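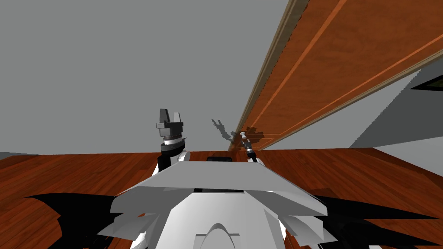
Property Finance, Unit 6
Restructured loans and repossessed property on a lender's balance sheet
Handout prepared by Lamduan Ratanaporn

6.1 Scope

Unit 5 dealt with loans that are in arrears but still expected to be repaid. This unit covers the next stage, in which the lender accepts or takes property in settlement of the debt. Students should have read the Holtville case before the seminar. Valuation of tenanted buildings is left to Unit 7.

6.2 Terms

Non-performing loan: a loan on which payments are seriously overdue, or which the lender does not expect to recover in full without selling the security.

Debt-for-asset swap: an agreement under which the borrower transfers property to the lender and the debt is reduced or cancelled. The transfer is by consent, so it is normally quicker than a forced sale through the courts.

Carrying value: the amount at which the property stands in the lender's accounts. For stock held for sale this is the lower of cost and net realisable value.

Net realisable value: expected selling price, less the costs of finishing and selling.

6.3 Entry into the accounts

When the swap completes, the loan is removed and the property is brought in. The figure used is seldom the full amount of the debt. Any shortfall is first set against the provision already made for that loan, and what remains goes to the income statement as a loss.

Worked case (amounts in thousands). Kestodent owes Wynne 4000, secured on a warehouse at Burkimum. Wynne has made a provision of 1879. The warehouse is taken in at 2000.

Gross loan: 4000
Less provision: 1879
Net loan: 2121
Property received: 2000
Loss on settlement: 121

Note that the loss is measured against the net loan. Comparing 2000 with 4000 gives the total shortfall over the life of the loan, most of which was charged in earlier years.

6.4 Holding costs

Insurance, security, local taxes and repairs are charged as they arise. They are not added to the carrying value unless the work improves the building. Wynne expects to hold the warehouse for roughly 12 months. A longer period raises the holding costs and may also require a fresh valuation, with a write-down if the value has fallen.

6.5 Sale

Profit or loss on sale is the net proceeds less the carrying value at that date. A reported profit does not show that the original lending was sound. It may only mean that the property was brought in at a cautious figure.

Where the lender also finances the buyer, check the deposit and the interest rate. A sale on very easy terms can leave much of the risk with the lender.

6.6 Seminar questions

Rework 6.3 with a provision of 2000 and explain the change in the result.
Under what conditions would Wynne do better to keep the loan and extend its term?
Which of the costs in 6.4 would a buyer's surveyor ask about first?

Written answers are due in February. Show all workings.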